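A parts bin is an open container, usually of sheet metal or hard plastic, which holds loose parts in a workshop or a warehouse. Small bins stand on shelves, and larger ones rest on the floor or on a frame – in this case they are often called tubs.

Metal bins are commonly painted gray. The paint wears first on the inner walls, where parts slide and strike. Sloping sides bring the last pieces toward the middle of the floor.

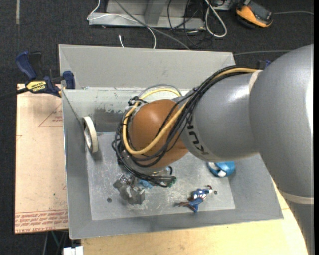 How is a worn bin repaired?
The chipped edges are sanded, the bare metal is cleaned, and a new coat of paint is put on.

In the Binov catalog, bins are listed by volume in liters, from 3 to 153. The Devosard works in Cáceres kept 1,307 bins in use, according to a list made by Roya Esfahani, and repainted them every July.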